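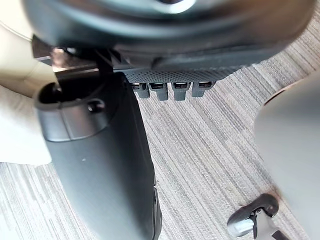
Danica Krasniqi asked at the February meeting if the robot is supposed to do her job or only the part of it which hurts her knees. She wanted the answer in writing, so I repeat it in this report: the plan covers the checking of furniture from below and the moving of light objects between rooms. It does not cover repair, and it does not cover the decision to take a piece of furniture out of use.

Project: Assisted room and furniture care at the Clulelstead site
Report to: Magalhães Fund, workplace program
Prepared by: Gonçalo Rocha, site operations, Willusel
Reporting period: second

1. Summary

In this period the mobile robot, which we call Namard, moved from supervised trials to regular work on the second floor. It made 219 runs. Of these, 192 were finished without a person having to come and help. The rest were stopped either by the robot itself or by somebody of the room team. No person was hurt. One table leg was scratched and we paid for the repair from our own budget.

We are behind the plan with the third floor. I explain this in section 4.

2. What the work looks like now

Before the project, the evening shift had two duties that were always in conflict. The rooms had to be ready for the next morning, and the furniture had to be checked for loose parts, blocked wheels and worn mechanisms. The first duty has a clear deadline and the second does not, so the checks were often pushed to the next week. They also require a person to kneel on the carpet or turn heavy pieces over.

Namard now starts at 7 p.m. and goes from room to room with a list. It looks at each piece from below with the small camera on its arm and sends the pictures to the tablet of the team. A person looks through them in the morning and marks each piece as good, to be watched, or to be repaired. We decided against an automatic decision for this period. The software makes a suggestion, but it is displayed only after the person has marked her own answer. This was a request from the team and I believe it was a correct one, although it makes the review slower.

The morning review takes 60 minutes on a normal day. In the application we had estimated half of this. Part of the difference comes from pictures that are too dark or too close, and the team must then walk to the room and look with their own eyes. We have changed the approach distance of the arm two times and the result is better, but I would not call it solved.

3. Effects on the staff

No position was removed and none will be removed in the funded period. Contracted hours are the same. What changed is the content of the hours, and here the opinions in the team are divided.

The physical load is lower. Everybody who filled in our questionnaire agreed on this point. Several colleagues wrote that they sleep better after an evening shift, which we had not asked about.

On the other side, the morning review is screen work, and some of the team took this job because they did not want to sit in front of a screen. Two colleagues asked to be excused from the review and to do more repair instead. We agreed. For the moment the distribution works, but it depends on having enough others who like the review, and this can change.

The team received over 50 hours of training together, mostly on stopping the robot safely, changing its list and cleaning the arm. The training material from the supplier was only in English and was written for engineers. Danica Krasniqi rewrote the part about stopping and restarting on two pages, and it is now the version that hangs at the charging place. She was paid for this time from the training line of the budget.

One concern was raised about the camera. The staff representative wanted to be sure that the pictures are not used for controlling who worked where. The arm camera is now active only when the robot stands at a piece of furniture, and pictures are deleted after the review is closed. If a person appears in one, it is deleted at once. This rule is signed by both sides.

4. Delays and problems

The third floor has an older carpet with a raised edge at several doors. Namard stops there and waits for help. We ordered flat door strips, but the first delivery had the wrong width and was sent back. The landlord must also approve any change to the floor, and we asked for this too late. The mistake is mine.

Charging was a smaller problem. The charging place was first put near the kitchen, where people left trolleys in front of it. It has been moved next to the repair room.

5. Next period

- Install the door strips and begin supervised runs on the third floor
- Test a second light on the arm
- Repeat the questionnaire, with a new question about screen time
- Discuss with the team if the software suggestion should be displayed earlier, and leave it as it is if they do not want this

6. Budget

Spending is below the plan for equipment and above it for training. I ask for permission to move the unused part of the equipment line to training, so that colleagues from the day shift can also take part. The table with the amounts is sent separately.

Gonçalo Rocha
Willusel, Clulelstead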